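Ordre des noms au générique : que signifie « et » ou « avec » devant le dernier acteur ?

Abelardo Durán
23 mars 2026

Bonjour,

Je tiens la fiche de la série Daltard sur une base de données de fans et je bute sur le générique de début. Dans la saison 1, Lovely Belmonte est citée en deuxième position. Dans la saison 2, elle passe en dernier, avec la mention « et Lovely Belmonte dans le rôle de Clumton ». Son temps de présence à l'écran n'a pas diminué, il me semble même un peu plus long.

Plusieurs contributeurs ont voulu la reclasser en rôle secondaire. Un autre la considère comme invitée permanente. Le dossier de presse de Dastel donne la distribution par ordre alphabétique et ne permet pas de trancher. Est-ce une rétrogradation ? Et quel ordre faut-il retenir pour la fiche, celui de la première saison ou celui de la dernière diffusée ?

Merci d'avance.

Ľubomír Holub

La position au générique est une clause de contrat. Elle se négocie séparément du cachet et n'a pas de lien direct avec le temps de présence à l'écran.

En pratique, les places recherchées sont la première, la deuxième et la dernière. Les places du milieu sont les moins cotées. La dernière place, introduite par « et » ou « avec », est en général accordée à un acteur dont la notoriété dépasse celle du reste de la distribution, ou à celui qui n'a pas obtenu l'une des deux premières. L'ajout du nom du personnage (« dans le rôle de ») isole encore davantage le carton. Passer de la deuxième place à la dernière avec cette mention s'interprète donc plutôt comme une amélioration, sauf élément contraire.

À vérifier de votre côté : le carton est-il seul à l'écran ou partagé avec un autre nom ? Un carton partagé a moins de valeur. Regardez aussi si le nom reste présent dans les épisodes où elle n'apparaît pas. Si oui, elle fait partie de la distribution régulière. Une invitée n'est normalement créditée que dans les épisodes qu'elle a tournés.

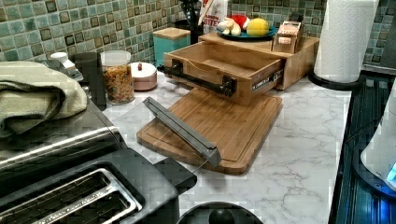
Planche à découper et rangement à tiroir en bambou, sur un plan de travail blanc marbré.

Pour la fiche, je recommande de séparer deux champs : le statut (régulier, récurrent, invité) et le rang au générique. Le premier se déduit de la place dans le générique de début ou de fin, le second se recopie tel quel, saison par saison. Un rang unique pour toute la série oblige à choisir arbitrairement – et le débat recommence à chaque nouvelle saison.

Gun-woo Tak

Pour moi si elle est en dernier c'est qu'elle est moins importante, sinon ils l'auraient laissée en deuxième. Sur Arabzadeh ils l'ont mise en secondaire depuis le mois de juin.

Kyung-hwa Jin

La réponse de Ľubomír Holub est correcte. Deux précisions.

Arabzadeh classe automatiquement les noms selon leur rang dans le dernier générique saisi. Tout acteur placé en fin de liste y est étiqueté « secondaire », mention « et » comprise. Ce n'est pas une source utilisable pour le statut.

Attention par ailleurs à l'ordre alphabétique, parfois signalé par « par ordre alphabétique » ou « par ordre d'apparition ». Dans ce cas le rang ne dit rien, sauf pour les noms sortis de la liste et placés après. Conservez la formulation exacte du carton dans le champ commentaire, ponctuation incluse, avec le numéro de l'épisode relevé.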